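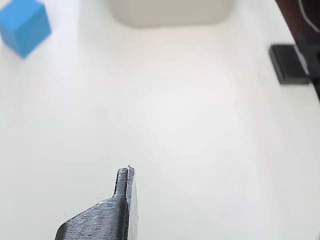
Why Do We See Colors?
Trellgate Science Center – Learning Pages for Ages 8 to 11

Sunlight looks white or pale yellow to us, but it is a mixture of many colors. When sunlight passes through drops of rain, the colors spread apart and a rainbow may appear. A glass prism can do the same thing indoors.

What happens when light meets an object?

Every object takes in some of the light that reaches it and sends some of it back. A ripe tomato takes in most of the green and blue light and sends back mostly red. The red light travels to your eyes, and you see a red tomato. Snow sends back nearly all the colors together, so it looks white. Coal takes in nearly all of them and looks black.

How do our eyes help?

At the back of each eye is a thin layer called the retina. It contains tiny cells that respond to light. The cells that help us see color are called cones, and most people have three kinds. The brain compares the signals from all three and works out which color we are looking at.

Cones need plenty of light. At night another group of cells, called rods, does most of the work. Rods cannot tell one color from another – this explains why a garden looks gray after dark.

Does everyone see the same colors?

Some people find it hard to tell red from green. This is called color blindness, and it often runs in families. Many animals also see differently. Dogs have two kinds of cones. Bees can detect ultraviolet light, which people cannot see at all.

Try it at home

Choose 30 small objects of different colors. Look at them in a bright room, then close the curtains and wait a few minutes. Write down which colors are hardest to name.

Words to know

Cone: a cell in the eye that helps us see color.
Prism: a clear block that spreads light into its colors.
Retina: the layer at the back of the eye that responds to light.

Page last reviewed: 15 Mar 2024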